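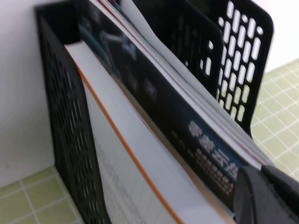
Page last edited: January, 8 revisions

Search this site Search Go

Paper on the Counter: my project report for Intro to Everyday Design

OK so the assignment was to pick one small storage problem in the place where we live, try to fix it, and write down what we did. I live in Skedholm, in one of the apartments over the laundromat, and my problem was paper. Books too, but mostly paper. Handouts, course packets, the lease, thin instruction booklets for things I've probably already broken. It all used to live in one leaning pile at the end of the counter, and every time I needed something it was at the bottom.

The rule for the project was a budget of 50 dollars and one month. I spent way less than that, because I ended up with a plain black plastic file organizer, the kind with upright panels full of little slots and holes. I had big plans to build something out of scrap wood (there are sketches, they're in my notebook, they are bad) but the shop was booked solid the first two weeks and I wanted to get going.

What I tried first

My first idea was a tray. I borrowed the Stedier tray set from the class supply closet, two shallow trays that stack, and put everything in flat. It looked great for one evening! Then I needed my chemistry packet and had to lift out the whole top tray, and then I didn't put it back, and by the end of the week I had a pile on top of a tray. So that was a pile with extra steps. I wrote it up in my log as "not for me" and returned them.

What the trays did teach me is that I read spines and edges way faster than I read covers. Standing in front of the counter I don't want to move anything, I just want to look down and grab. So, upright it was.

Setting it up

The counter is tiled, pale green, with a white wall behind it, and it's not a big counter. I tried the organizer flat against the wall first and kept bumping my knuckles reaching in. Turning it at an angle helped a lot. You lose a bit of tile behind it but your hand comes in from the front corner, and it feels much more natural. I left it that way.

The thick white book with the orange line down the side went right up against the left panel. I moved it around a few times before I settled on that. It's heavy and it doesn't flop, so it works as a kind of wall for everything thinner. When I had the thin stuff on the outside it slumped over and curled at the corners, and I hate curled corners.

I also thought about labels. I got as far as making a sheet of them using Lornisa, the label template our class shares, and printed it, and then never stuck any on. I already know what my stuff looks like from the top. If I had roommates using it too I'd probably feel differently, and I'd put that down as something to test if I did a part two.

What went wrong

It's too full. I keep packing it tighter, and when it's packed that tight you can't slide one thin thing out without dragging its neighbors along. I tore the cover of a booklet doing this. The fix is obvious (own less paper) and I did go through it once and recycle a bunch of old packets, but it filled right back up the next time classes handed things out. My instructor's comment on the draft was that I should leave a finger's width of space in each section, and I'm trying, I really am.

The other thing is dust. All those openings in the panels are nice to look at and they keep the thing from being one big black block against the wall, but wiping them is a pain — a cloth doesn't get in there at all. I've been using an old toothbrush.

Did it work?

Mostly, yes! I timed myself finding the lease before and after, and it went from about 2 minutes of digging to hardly any time. The end of the counter is somewhere I can put down a mug again. I still drop mail on the tile next to the organizer when I come in late, so there's a baby pile forming, and I haven't solved that one.

If I did it over I'd skip the trays and measure my tallest book before picking anything out. I'd also like to try the folding version from the Sima project page, which one of the other groups used for magazines. Sketches and the log are in the class folder if anybody wants to look at them.

Shares 8 Comments 2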